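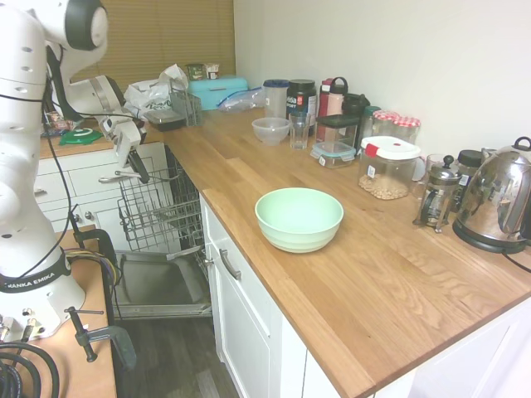 Slide 1: top rack out and empty, green plate still up on the counter.

Hi everyone, thanks for coming back after the break, I know the date slice was good. I'll leave this one up for a minute while you find your seats. My talk is called "Empty First", and it's all about the dishwasher and the bit of counter next to it.

(Wait for the stragglers. Water.)

So have a look at that upper rack. Grey wire, pulled right out, nothing in it. I love an empty rack! If I could get every household in this room to do one thing, it would be to have the rack looking like that before anyone starts cooking tea. Most of the kitchen messes I get called in to help with start with a dishwasher full of clean things. The clean stuff stays in, so the dirty stuff goes in the sink, then the sink fills up, then it creeps along the counter, and by bedtime you've got a job that takes an hour and a half and a bad mood.

Now the counter to the left. One green plate. That's a lovely amount of dirty dishes, if it is dirty — I can't tell from a picture and neither can you, and that's a point I'll come back to, so hang on to it.

Go further back into the corner and you get what I call the parking lot. There's a white plastic bag with dark print on it, a wire dish rack, a dark tray, and behind those a teal bread bin (I want that bread bin) with two yogurt cups on the lid. And a zip-top bag with a blue seal beside it. Every kitchen has this corner. Mine is next to the kettle and at the moment it's got batteries in it.

(Ask: who's got a parking lot? Hands up. Let them laugh, don't rush.)

Okay, the two yogurt cups. Things on top of the bread bin bug me more than things on the bench, and I'll tell you why. You can't open the bin without moving them. So every slice of toast starts with shifting two cups, and where do they go? Onto the next flat spot. Lids collect things. Bread bin lids, washing machine lids, the top of the microwave. When I go into a home I clear lids before I clear counters, and people are always surprised by how much better the room works after that.

Back to my green plate. I ran a little survey in May through the Stuvow newsletter, some of you filled it in, thank you. We got 400 replies, which floored me. One of the questions was what annoys you most about sharing a dishwasher, and I was sure it would be the knives-up, knives-down argument. It was "I don't know if it's clean". By a mile! People stand there sniffing a mug.

You can buy magnets for this, and they're fine if everyone flips them. In my house they don't get flipped. What works for us is a rule: if there's anything in it, it's clean or it's running, except between tea and lights out. It gets emptied in the morning while the kettle's on. We've timed it at the Zirona workshops and a full two-rack machine takes 7 minutes if the cupboards are close by. Do the bottom rack first, so drips from the top ones don't land on your dry plates.

(Do NOT get into the pre-rinsing debate here. Save for questions.)

Loading, quickly, as I know the Flurex people are covering this properly after lunch.

Top rack is for cups, glasses, small bowls, anything plastic. Tip the mugs a bit so the water doesn't sit in the base. Leave gaps. If two bowls are cuddling, neither is getting washed.

Bottom rack, plates facing the middle, pots along the sides, nothing tall in front of the spray arm. Give the arm a spin with your finger before you shut the door. I forget this myself roughly one time in five, and you can hear it the second it starts, that horrible clonk.

Things that stay out: wooden spoons, good knives, your nan's gold-rimmed anything. And chopping boards, please, if they're wood. I've split two.

That brings me to the counter itself, that nice warm butcher block running around the corner. I've got the same sort of thing at home and I adore it, but timber next to a dishwasher needs looking after. Steam comes up when you crack the door at the end of a cycle and it goes straight at the underside of the benchtop. Wait a bit before you open it, or open it all the way and walk off. Half open is the worst of both. Mine gets a light sand, 400 grit, and then oil, a couple of times a year. Wipe up puddles under dish racks too, as a wet dish rack on bare timber will leave you a black ring you'll be looking at for years.

(Show the ring on my own bench if there's time. Photo's on my phone, not in the deck.)

Homework! Tonight, before you cook, pull out the top rack and empty it. Then clear one lid. Leave the rest of the parking lot alone for now — if you do the whole corner in one go you'll be cranky and it'll be back by the weekend.

Handouts are on the Malhotra table by the door. I printed 60, so share if you came with someone. Right, questions, and yes, go on, ask me about pre-rinsing.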